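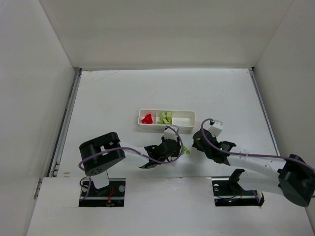
One respondent in Clernby told us that she had stopped reading the recipe cards years ago and went by the smell of the kitchen, and several of the others said much the same in their own words.

Figure 3. A long white tray with rounded corners and a raised rim.

4.2 How home bakers judge when bread is done

We had expected the printed times to matter a good deal more than they did. Of the 1622 diary entries we collected between the Clernby and Nistari groups, more than 30 came with a long note in the margin — often a lovely one — on crust color, or on the sound of a knuckle against the loaf. The Cellow group wrote less, and we are still sorting through what they did send us. Bakers who had learned from a parent tended to open the oven early, sometimes a full 10 minutes early, and we come back to this habit in Section 5.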